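発泡素材の型はめ玩具の試作と評価
プロジェクト演習 最終報告書
2024年10月

1. はじめに

本報告書は、プロジェクト演習で取り組んだ型はめ玩具の試作についてまとめたものである。型はめは、板にあけた穴と同じ形のブロックを選び、向きを合わせてはめ込む遊びで、幼児向けの玩具として広く使われている。木製のものが多いが、重さがあり、投げたり落としたりしたときの音が大きい。集合住宅や小規模な預かり施設で使うことを考えると、軽くて音の出にくい素材にも利点がある。

そこで本班では、発泡シートを切り抜いて作る型はめ玩具を題材に選んだ。試作品の名称は「Plutach」とした。名称に特別な意味はなく、班内の投票で決めた。

当初は音が出る仕掛けを組み込む案「Anozie」も検討していたが、電池ボックスの厚みが板の厚みを超えてしまうことがわかり、1月の中間発表の時点で取りやめた。以後は穴とブロックの形、およびすき間の調整に作業をしぼった。

2. 目的

目的は次の2点である。

(1) 発泡素材の板とブロックについて、はめやすく、かつ簡単には抜け落ちないすき間の大きさを求める。
(2) 形の違いによって、はめ込みの難しさがどの程度変わるかを調べる。

3. 先行する製品の調査

製作に入る前に、市販の型はめ玩具と、過去の演習で作られた作品を調べた。過去の作品のうち「Zekico」は厚紙を重ねて作られており、穴の縁が数回の使用でめくれてくるという問題が報告書に書かれていた。保管されていた実物を見ると、特に星形の穴の角がつぶれていた。鋭い角のある形は、弱い素材では早く傷むと考えられる。

この結果を受けて、本班では星形と三角形を候補から外した。残した形は丸、四角、八角形、十字の四種類である。十字は内側に向いた角を持つため傷みやすいと予想されたが、四つの形のなかで見た目の違いがもっともはっきりしており、比較の対象として残すことにした。

4. 製作

4.1 材料

板、ブロックともに発泡シートを用いた。色は形ごとに変えることも考えたが、今回は板を緑とし、十字のブロックを赤とした。板とブロックの色の差が大きいほうが、穴に入ったかどうかを目で確かめやすい。硬さの異なるシートを数種類取り寄せ、指で押したときの戻りが早いものを採用した。柔らかいシートは切りやすいが、ブロックを押し込むと穴の縁が一緒に沈んでしまい、はまった感触がわかりにくかった。

4.2 形の配置

正方形の板に四つの穴を菱形に並べた。上に八角形、左に丸、右に十字、下に四角という配置である。最初の案では縦横にそろえて並べていたが、穴と穴の間の幅が狭くなり、切り抜いたあとに板を持つと中央がねじれた。菱形に置き直すと中央に材料が残り、ねじれは気にならない程度になった。そのかわり、穴と板の縁との間は狭くなっている。

4.3 切り抜き

穴は板の表裏まで貫通させた。底板を貼る案もあったが、次の理由で見送った。第一に、底板があるとブロックを裏から押して外すことができない。第二に、接着剤が発泡素材を溶かす場合があり、材料の組み合わせごとに試験が必要になる。底がないので、はめたブロックは机の面に直接のることになる。

切り抜きにはカッターを用いた。厚みのあるシートを一度で切ろうとすると刃が寝てしまい、表と裏で穴の大きさが変わる。浅く入れて何度かなぞる方法に変えたところ、断面が垂直に近くなった。丸は型紙に沿って手で切ることが難しく、もっとも作り直しが多かった。八角形は直線だけで構成されるため、丸よりもかえって切りやすい。

4.4 すき間の調整

ブロックを穴とまったく同じ寸法で作ると、発泡素材どうしの摩擦が大きく、押しても途中で止まる。反対に小さく作りすぎると、板を持ち上げただけでブロックが落ちる。班では、ブロックの外周を少しずつ削りながら、片手で押し込めて、板を立てても落ちない寸法を探した。

十字のブロックは、四本の腕のうち一本でも寸法がずれていると全体が入らない。また、わずかに傾いた状態で押すと、腕の先が穴の縁に引っかかり、面が浮いたまま止まることがある。図1に十字の穴のまわりを示す。

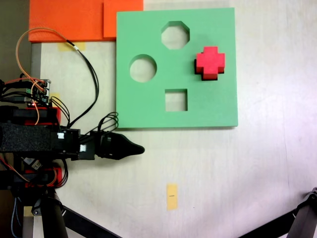
図1 緑の板と十字のブロック。ブロックの上面は板の面よりわずかに高い。

丸、四角、八角形の三つの穴では、穴の内側に板の厚みが見える。厚みは、ブロックが倒れずに立つことと、指でつまんで抜けることの両方に関わる。薄い板では、はめたブロックがすぐに外れてしまった。

5. 評価

5.1 方法

同じ課程の学生に協力してもらい、机に置いた板にブロックを一つずつはめてもらった。一回の動作を一試行とし、有効な記録は全部で517試行となった。向きをそろえて手渡す条件と、向きをそろえずに机に置く条件の二つを設けた。前者が261試行、残りが後者である。記録には表計算形式の集計用紙「Datico」を用い、一度で入ったか、入れ直しが必要だったか、最後まで入らなかったかを書き込んだ。

対象となる幼児に使ってもらう評価は、今回は行っていない。倫理審査の手続きが演習の期間に収まらなかった。

5.2 結果

丸はどちらの条件でもほとんど一度で入った。向きを合わせる必要がないため、予想どおりの結果である。八角形は多少ずれた向きでも、押しながら回すと入ることが多かった。四角は向きをそろえない条件で入れ直しが増えた。

もっとも入れ直しが多かったのは十字である。向きが合っているのに途中で止まる例が目立ち、協力者からは「入ったと思って手を離したら浮いていた」という感想があった。手前側だけを押して奥が浮く場合と、全体が均等に浮く場合があり、前者は押す位置、後者は摩擦が原因と考えられる。

音については、机の上に落としても会話をさえぎるほどではないという意見でほぼ一致した。ただし測定器を使った測定はしておらず、印象にとどまる。

6. 考察

形の難しさは、向きの合わせ方が何通りあるかということと、穴と接する縁の長さの二つに分けて考えられる。四角と十字はどちらも90度回すごとに重なるので、向きの条件は等しい。それでも十字のほうが難しかったのは、縁が長く、摩擦が大きいためであろう。すき間を全ての形で同じ値にそろえたことが、十字には不利に働いた。形ごとにすき間を変えるべきであった。

一方、完全に沈まないことには扱いやすい面もある。板の面より少し出ているブロックは、指をかけて抜くことができる。面がぴったりそろうと、板を裏返して押し出すしかない。幼児が一人で繰り返し遊ぶことを考えると、最後まで押し込んだ状態でも少し高さが残るように、ブロックを板より厚くする設計が考えられる。この場合、はまりきっていないのか、もとから高いのかを区別しにくくなるので、ブロックの側面に線を入れて目印にする方法もあわせて検討したい。

7. 反省点と今後の課題

作業の進め方では、型紙の管理に問題があった。寸法を直すたびに新しい型紙を作ったが、古いものを捨てずに同じ箱に入れていたため、途中で一つ前の型紙を使って板を切ってしまった。後半からは型紙に番号を書き、使わなくなったものに斜線を引くようにした。最初からそうしておけば材料の無駄が減った。

今後の課題として、次の点が残っている。

・形ごとのすき間の見直し
・ブロックを板より厚くした版の製作
・繰り返し使用による穴の縁の傷みの確認
・誤飲を防ぐためのブロックの大きさの検討
・幼児を対象とした評価の計画と倫理審査の申請

誤飲の検討は、本来は製作の前に済ませておくべき項目である。現在のブロックは板の大きさに合わせて寸法を決めており、安全の基準と照らし合わせていない。次の班に引き継ぐ際には、型紙と記録用紙に加えて、この点を引き継ぎ書の先頭に記載する。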